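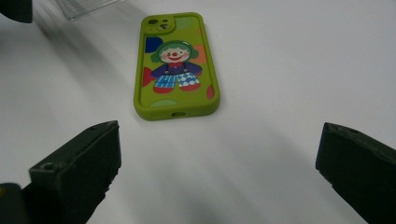 第3回 キャラクター柄と小物の面構成（配布メモ）

プロダクト表面デザイン演習 / 担当:Wanting Lu
教室 256 持ち物:トレペ、色鉛筆、定規、自分のスマホケース（無地でも可）

1. 今日やること
・前回の残り（余白の取り方）を15分だけ
・ピエロ柄ケースで配色と配置を見る
・各自のラフ、最低3案
・講評は来週。今日は時間ないのでやらない

2. 地の色
明るいライムグリーン。地が強いと上にのる色は限られる。紫のトップス、赤い靴、青系のショートパンツ。どれも緑から離れた色なので沈まない。
問題は髪。緑の地に緑の髪。ふつうは避ける組み合わせだが、白い顔を囲んでいるので頭の形はちゃんと読める。顔の白が仕事をしている、と考えること。
→ノートに書く:「同系色を重ねるときは、隣に白か濃色」

赤の繰り返しも確認。鼻、口、靴、それと左の縁の半円。右下にも小さい赤がある。赤だけ拾って線でつないでみると視線の動きがわかる。トレペでやる。

3. 人物の置き方
中央に一体、正面向き。腕は横に広がる形で、幅をかせいでいる。縦長の面に縦長の人物だけだと左右が余りがち。袖を広げると埋まる。
顔のパーツは単純。目は小さい点、頬はピンク、鼻は丸、口は大きく笑う。このサイズだと目を描きこんでもつぶれる。印刷所にもよく言われます。

4. 柄 on 柄
ショートパンツが左右で違う。片方は水色と白の縦じま、もう片方は青と白のチェック（ひし形と見てもよい）。色をそろえてあるから柄が違ってもけんかしない。
やってみる:同じ2色で柄を3種。しま、格子、あと一つは自由。水玉は円とかぶるので今回は禁止。

5. 背景の円
濃い青、オレンジ、赤、淡いミント。大きさばらばら、縁で切れているものが多い。切れていると面の外まで続いて見える。全部きれいに中に収めると、シールを貼ったみたいになりやすい。
オレンジは髪と肩のうしろに回っている。前後関係が一つ入るだけで奥行きが出る。ここ大事、テストに出すかも。

6. 穴と縁
カメラ穴は左上、丸みのある四角い盛り上がりの中に丸が大小ふたつ。デザイナーはここを動かせない。先に穴を描いてから絵を置く。去年はこれを忘れて顔に穴があいた人が数名いた。
・穴のまわりは文字や顔を置かない
・縁が立ち上がるケースは、端の絵が隠れれる前提で描く
・丸い穴に丸い模様、というのは相性がいい。形をそろえる手もある
下側の充電口のほうも位置だけは描いておくこと。

7. 素材メモ（前回質問が出たぶん）
シリコン系のやわらかい厚手ケースと硬いケースでは、色の見え方が違う。つやのないやわらかい面だと、画面で決めた色より落ちついて出ることがある。必ず試し刷り。サンプル帳は準備室の棚、番号21。借りたら戻す。先週戻ってなかった。

8. 課題
テーマ「サーカス」または「縁日」。人物または動物を一体、背景に円を4つ以上、うち2つは縁で切る。地の色は自分で決めて理由を一行。
サイズは実寸、用紙はA4縦。裏に名前と学籍番号。
提出:2019年6月7日（金）17時まで、403の提出箱。データ提出は不可。
欠席する人は先にTAのShaohua Panさんに連絡。

参考:教科書2章の配色のところ、図版だけでも見ておく。補足プリントは次回くばります（印刷まにあわず）。

次回:くりかえし模様。はさみとのり持参。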